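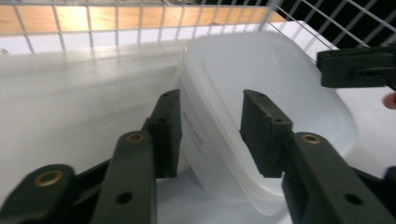
How to clear a work table at the end of the day

My table is used for food, for letters and for the laptop, so by evening it is full. I follow the same order every time and it takes me around 7 minutes. You need one basket, a box or two with lids, and a dry cloth.

Step 1. Food boxes first
Close the lid of each plastic box and press on all the corners. A white, half-clear box is good for this work, for you can see if there is something left in it. Put it on the shelf with free space on both sides, so that it is easy to take with one hand.

Step 2. Small things into the basket
I use a white wire basket with a flat bottom. With open mesh you see from the front what is inside, and you do not need labels. Keep it at the far edge of the table, in the middle, and leave the front part free. Do not fill it higher than the rim.
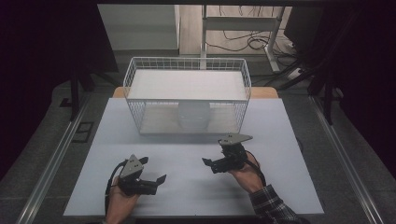 Step 3. Wipe the surface
Start at the far side and wipe towards yourself. On a light grey table the crumbs are hard to see, so look at it once from low down.

Step 4. The laptop
Close it and move it to a corner. I leave mine there for the night and do not put papers on top of it.
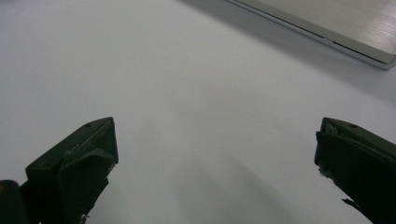 Step 5. In the morning
Take out of the basket only what you need for the first task. What stays in it for three days should get another place.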